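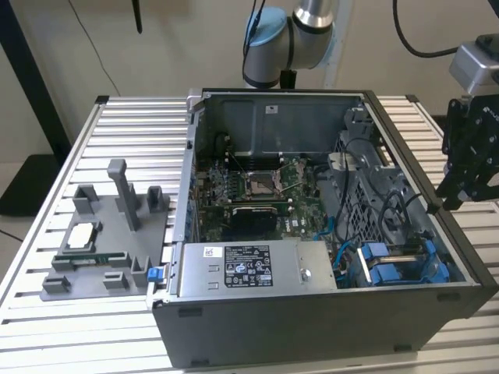 Yvette Zacharias asked in February whether the failed runs should be in the release at all, and her view was that a policy trained on them would learn to pull on cables. They are included, in a separate folder, and the default loader skips them.

Hulum Teardown, fault subset

Contents
Episodes from the Drostport desktop disassembly cell that ended in a protective stop or an operator stop. 200 episodes, of which 17 are tagged cable_snag. Each folder holds video, joint states, gripper state and the controller log.

The fault
During removal of internal parts, the gripper closed on a part and on a cable lying across it. The arm then retracted along its planned path with the cable under tension. The force limit on the retract move had been left at 80 N, the value used for side panels. The controller did not stop until that limit was reached, and by then the case could shift on the table by up to 7 mm. Part poses recorded after a shift are wrong and should not be used.

Changes in the cell
The retract limit is now set per part in limits.yaml. The Rebane controller compares wrist force with the expected part weight before any upward move. An operator stop opens the gripper only after the arm has halted. Earlier firmware did both at once and parts were dropped.

Known problems
Force readings in cable_snag episodes are clipped at the limit. Stop times come from the controller clock and lag the video by a few frames. Labels from the Drotthorpe cell use the old tag wire_catch, and convert_tags.py maps it to the new one.

Loading
Set include_faults=True. Filter on pose_valid before training.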